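Ce site utilise des cookies de mesure d'audience. Accepter Refuser Personnaliser

Rechercher dans les articles OK

Mai - par Ea Thorlacius

Portes ouvertes au plateau Ansah : une journée côté régie

Le plateau Ansah accueille depuis deux saisons les enregistrements du concours vocal Fondilness. La production ouvrait ses locaux à la presse spécialisée et à quelques écoles de son, entre deux sessions de tournage. Rendez-vous à 9 h 30 à l'entrée des artistes, remise des badges, puis départ en deux groupes. Le nôtre était conduit par Waldemar Ziółkowski, responsable du son.

Le bâtiment est un ancien dépôt de décors. La salle reçoit 300 personnes assises sur un gradin démontable, et la scène est placée dans la longueur. Ce choix réduit la distance entre les chanteurs et le dernier rang, mais il rapproche aussi le public des micros. Le traitement acoustique a été repris l'an dernier : panneaux absorbants sur le mur du fond, rideaux lourds sur patience côté cour. Le plafond est resté nu, et on l'entend encore un peu dans le bas-médium quand la salle est vide.
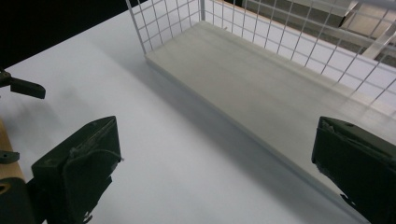
La chaîne de prise de son

Chaque candidat dispose d'un micro main attribué pour toute la saison, avec une capsule repérée à son nom. Les retours se font uniquement en oreillettes. Aucun retour de sol n'est utilisé pendant les prestations, ce qui laisse au mixage des pistes de voix assez propres pour être reprises ensuite.

Deux consoles reçoivent les mêmes sources par un distributeur numérique. La première sert à la façade, la seconde au mixage destiné à la diffusion, dans une pièce isolée au premier étage. L'enregistrement multipiste compte 124 voies lorsque l'orchestre est au complet. Sur les émissions avec bandes, on descend nettement en dessous, mais le routage n'est pas modifié : les voies inutiles sont seulement coupées. M. Ziółkowski préfère garder une configuration unique, plus simple à vérifier le matin.

Le public est capté par huit micros suspendus. Leur niveau est géré à la main, sans automation, par un opérateur qui suit la conduite. Nous avons pu écouter un duo avec et sans ces ambiances. Sans elles, la réverbération ajoutée sur les voix paraît tout de suite trop longue.

Répétition technique

À 11 heures, nous avons assisté au filage d'un titre à 100 battements par minute, avec doublures lumière à la place des candidats. Le clic part de la régie et alimente les musiciens, les choristes et le pupitre lumière. Trois passages ont été nécessaires. Au deuxième, le départ du refrain a été manqué par la poursuite, et l'on est reparti de la mesure précédente.

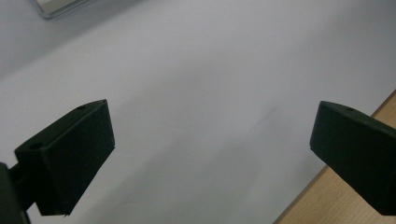
Pince vert foncé devant une surface blanche et lisse.

Casting et archives

L'après-midi portait sur la sélection. L'équipe éditoriale a reçu 2 000 candidatures pour la saison en cours, toutes sous forme de maquettes. Elles sont écoutées une première fois sans la vidéo, puis classées dans Nosen, l'outil interne de gestion des prises. Le même outil conserve les versions de travail des arrangements, signées pour la plupart par l'atelier Darden.

À une question sur la correction de hauteur, la réponse a été brève : elle existe au mixage et son usage est noté sur la feuille de session. Nous n'avons pas pu consulter ces feuilles. La visite s'est terminée à 16 h 15 par la loge des musiciens, où l'accord du piano était en cours.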